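Chapter 9

Where Things Go: Setting Out and Putting Away

Before you start this chapter, have a look at page 235, where there's a blank table plan you can copy as often as you like. You'll want at least one copy for the first activity. I always end up using more, and I've been doing this for years!

I'll begin with a confession. When I first taught home skills at Zellside, I skipped this topic altogether. I thought we'd go straight to the cooking, which was the bit everybody had signed up for. We had lovely recipes and a cupboard full of kit, and every session fell apart within 20 minutes. Somebody couldn't find the colander. Somebody else had put the chopping board on top of the fruit. I spent my mornings running up and down looking for the right bowl (it was usually behind me).

So I went back a step, and that step is what you're about to read. We're going to put things on a plain table, look at them, and talk about which ones belong together. It sounds like a game for small children, and I do play it with small children, but I've also played it with people who have run their own kitchens for most of their lives, and they argue over it more than the children do.

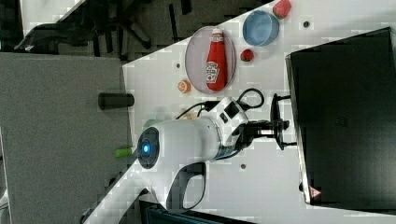

I'm fond of a white table for this kind of work, because you can see what you've got. On a patterned cloth a small thing like a strawberry simply goes missing. If yours isn't white, an old sheet will do the job, as long as you pull it tight at the corners so that nothing rolls.

Start with food and dishes mixed up together. Use real food if you like, but toy food has its good points: it doesn't bruise, and you can leave it out overnight. Now ask your group one question. What goes with what? Then sit on your hands and let them talk.

You'll nearly always get two camps. The first camp sorts by kind, so all the fruit goes in one spot and all the dishes in another. The second camp sorts by use, and that's where it gets interesting. Does ketchup live with the food, since you eat it? Or with the plate, since that's where it ends up? I've changed my mind on ketchup more than once, and I'd like you to make up your own before you reach the answers in Branlow, the reader that goes with this book.
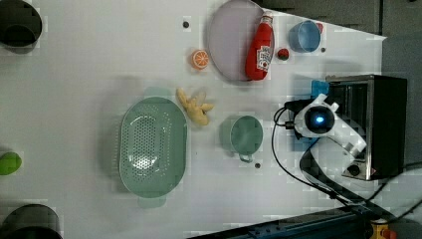 One reader of the first edition wrote in to say that sorting by use is all very well until two people share a kitchen. In her house the mug goes by the kettle if she puts it away and in the top cupboard if her brother does, and she wanted to know which of them was right. I wrote back that they both were, and that they'd better pick one. She didn't seem terribly pleased with that!

But she'd put her finger on the next part of the chapter, so I'm grateful to her. A place for a thing only works if everyone who uses the kitchen knows about it. You can label shelves, you can draw round things on paper, or you can just say it out loud a few times. In February I tried all of these with my evening group, and drawing round things won by a mile (try it with a colander, the handles are great fun).

Then there's the matter of room. Big things first, I say. Pots, plates and anything with a plug should have their places before you worry about a lemon or a spoon. If you've an oven on the worktop, keep the space in front of its door free, and do that before anything else.
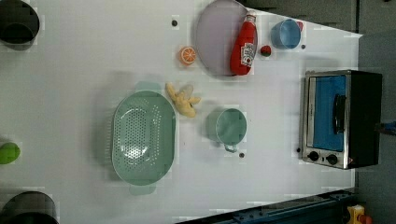
Why not the small things first, asked one of my Brekelura group, when it's always the small things that get lost? Fair point, and I let them try it. They gave every piece of fruit a place of its own, and then had to shift the lot to get the saucepan in. You may like to try it both ways yourself and time each one.
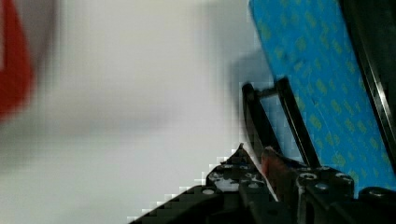 Fig. 9 Close to, with the blue panel on the right.

Activity 1. Clear your table and wipe it down. Put out a plate, a cup, a colander and a few pieces of fruit, real or toy. Mark each one on your table plan in pencil, then swap plans with a neighbour and set out each other's table.

Activity 2. Do it again with one thing moved. See how long it takes your neighbour to spot it, and write down which thing you chose.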